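This site uses cookies to remember your settings and measure traffic. By continuing to browse you accept our cookie policy.

Fuel saving in the Lamov endurance round

paddock_left
Looking for opinions before the team entry closes. We have three drivers for the Lamov 6 Hours and can't agree on fuel. The tank does 50 minutes flat out. If we lift early into the two long braking zones we can stretch that enough to skip the last stop, but it costs about four tenths a lap. Two of us say save, one says push. Has anyone run the numbers with the new tire model?

Skurkis
Ran it last season with the old tires and saving won easily. Pit lane at Lamov is slow and the exit puts you straight into traffic.

brake_bias_87
Last season's numbers are no use now. The new tires lose temperature when you lift and coast, so you pay twice – once on the straight and again in the corner. I did a 30-lap run both ways and the saving stint was far slower than four tenths by the end.

Skurkis
Depends on setup. Drop the front pressures a bit and the temperature stays in the window. You were probably on the default.

brake_bias_87
I was on the Kinnunen baseline, same as half the grid.

paddock_left
I went through the telemetry export from our Sunday practice. Our slowest driver saves fuel without trying, and the quick one can't hit the target at all, he's over by lap five every time.

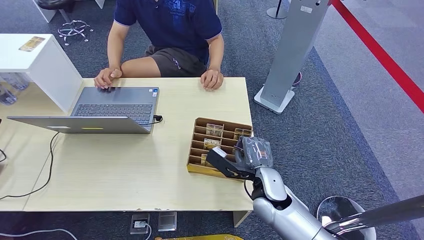
Does the fuel target have to be the same for every driver in the team?

The target only has to work out across the whole race, so each driver can have their own number as long as the total gets you to the flag. Put the biggest saver in the longest stints and let the quick one run rich in the middle.

oversteer_only
That falls apart if there's a full course yellow. You get free fuel and everybody who was pushing gets the same result as you with a better track position.

Skurkis
Yellows are off in this league. Check the rules post.

oversteer_only
They were off in December. The rules post was edited after the Skirico round and now it says admins may use them for blocked track.

paddock_left
Just checked and he's right, it's in there. That changes things for us. Our plan had no margin at all, we were going to cross the line with less than a lap in the tank.
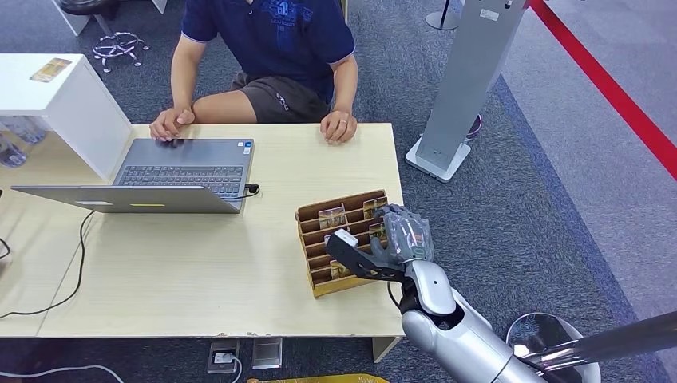
So the idea now is to push for the first two stints, see where we are, and only start saving from hour three if the stop can still be skipped. The quick driver starts. I'll take the traffic stints as I'm the only one who has done multiclass before.

brake_bias_87
Better. I'd still take the extra stop and fresh tires for the last half hour. You'll pass people who are on old rubber.

Skurkis
And lose all of it in the pit lane. We're not going to agree on this.

paddock_left
We're doing a full practice race on Thursday night with one late stop, then I'll decide. Will post the stint times here.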